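Good Practice for Towel Work With a Small Robot Arm

Last updated: Oct 26, 2022

Many readers of our workshop tips now have an arm on the bench, and the first thing they want to give it is laundry. A towel looks like an easy object. It does not break and it does not roll away. But cloth has its own difficulties, and most of the bad habits I see come from people who treat it like a box or a cup. I wrote down the rules that we follow at Pemine, and I have added some which I learned from other workshops.

Start with the table. Cover it with felt or another matte cloth in one dark color, and pull it smooth before each session. A shiny table gives reflections, and a hard table punishes every mistake of height. The cover must be fixed under the table or be heavy enough that it stays. If the cover moves together with the towel, you will not know which of the two the arm has taken.

Keep only the work piece on the table. Tools, cups, phones and the remote control have their place on a shelf. This rule sounds strict for a home workshop, but a lifted towel can sweep a large area when it swings, and it takes small things with it.

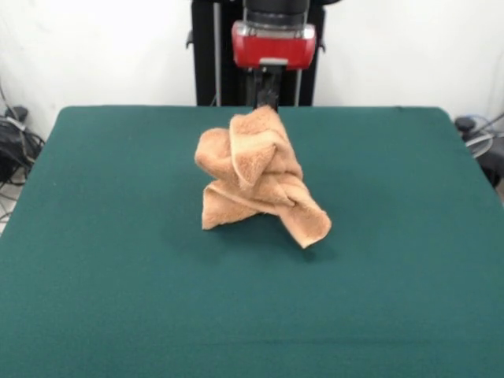

The lifting height is the second thing to decide before you switch on. For a hand towel I set the upper limit at 527 mm above the table, and for a face cloth at 200 mm. Write the limit on paper and put it on the wall where the next person can read it. The software keeps the limit too, of course, but people trust a number more when they can see it without opening a menu.

Choose the speed for the cloth and not for the arm. Terry cloth is heavy at the bottom when it hangs, and with a quick stop it continues to move. I use the slow setting for the first 14 lifts of every new towel. After this I may go faster if the grip was good each time. If one lift fails, I begin again from the first.

About the grip: the fingers should close on a fold, or on the hem if you can reach it. The loops of terry cloth are easily pulled out, and a pulled loop catches on the finger the next time. Look at the finger tips each morning. Remove fluff with a soft brush, never with a knife. Do it with the arm stopped and the stop button pressed, also if it takes only a moment.

Going down is more dangerous than going up. When the gripper goes down on a cloth, it should touch and then stop. Many people set the height from the bare table and forget that a crumpled towel is much thicker in one place than in another. Set a force limit first, and test it with a folded sponge before you use the real towel. 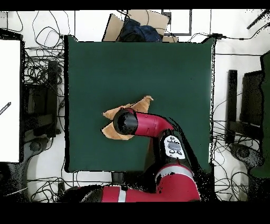
Gripper down on a crumpled cloth, on the dark green mat.

Now the cables. A robot corner collects them very fast, and I have the same problem in my own room. The minimum is that no cable lies where a person walks to reach the stop button. The second minimum is that no cable can be reached by the cloth when the arm turns. Mark both ends of each cable with the same tape. In December we checked all our connections at Pemine, and the marked ones were finished before lunch - the others needed two more days.

Chairs should be outside the reach of the arm while it runs. Draw the reach on the floor with tape, with the arm fully stretched, and add the width of one hand.

For washing, I keep a small book. Each towel has a line with the date and the number of washes. Do not use fabric softener. It leaves a film on the fibers and the grip becomes less certain. A new towel should be washed twice before its first day, or the fluff will be everywhere.

If you wish to compare results between days, start always from the same condition. We use two: flat, and dropped from the height of the elbow. Note which one it was. A table of results where this is missing has little value, and I have thrown away such tables of my own.
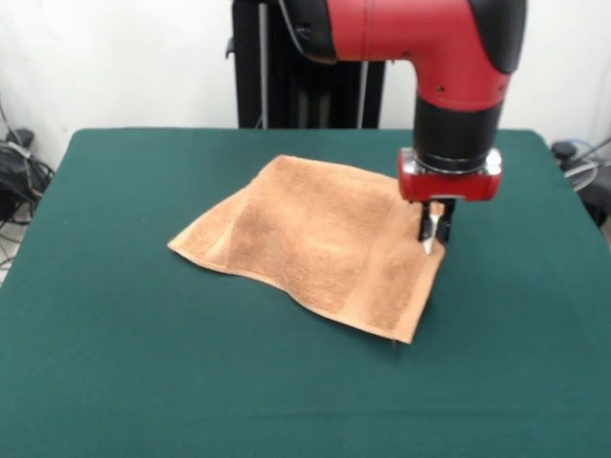

Diarmuid Mac Mathúna wrote to us from the Honero workshop that he does not agree with the slow setting. In his view the slow lifts teach you very little, and it is better to set the force limit correctly and work at normal speed from the first day. He also asks that we say more about who may stand at the stop button. At Honero it is one person for the whole session, and this person does not touch the keyboard.

I accept the second point and have taken it into our own rules. On the speed I stay with my opinion, at least for towels with long loops.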